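New equipment for members: the Fluneck two-arm bench set

The Dondholm Centre for Practical Automation has added the Fluneck two-arm bench set to the equipment that member organisations may hire. The set is supplied by Surncombe and replaces the single-arm unit, which was withdrawn from the hire list earlier in the year. Bookings open on 15 May 2022.

The set comprises two arms, each with a two-finger gripper and a small camera mounted at the wrist. It is intended for short tasks with everyday objects in which one hand must hold and the other must turn, pull or press. Colleges that have asked for such work in the past have had to travel to Mulder for it.

Seon-mi Min and Joon-young Bae assessed the set on behalf of the Centre over four weeks. Their report is favourable on the whole. The arms were judged steady at low speed, and the textured pads inside the fingers gave a good hold on small metal parts. The pads do mark with use, and members are asked to report wear when the set is returned. A spare set is packed in the lid of the second case.

The report is less satisfied with the printed manual. The section on setting the height of the arms refers to an earlier model and should be disregarded. Su-bin Myung has prepared a corrected sheet of two pages, and a copy will be placed in each case. The wrist cameras also give a darker picture where the fingers throw a shadow on the work, and the assessors recommend a second lamp for any close task. Lamps are not included in the hire.

The charge for members is £1,850 for a hire of 30 days, with delivery and collection included. Shorter hires will be considered from July. The hiring organisation must provide a firm, level table with a plain top, and a person who has attended the Centre's introductory session must be present whenever the arms are powered. Places at the session may be reserved through Eun-ji Ban at the Dondholm office.

Members may bring their own objects for use with the set, provided that these are small enough to be held between the fingers and have no sharp edges. The Centre will lend a box of practice pieces on request. Padlocks with keys have been the most requested of these, and a worn brass one is as suitable as a new one. The key should be placed in the lock before the exercise begins, with the shackle closed. Questions about the hire agreement should be addressed to Henrik Wegener.

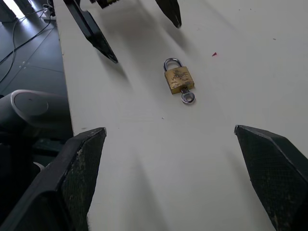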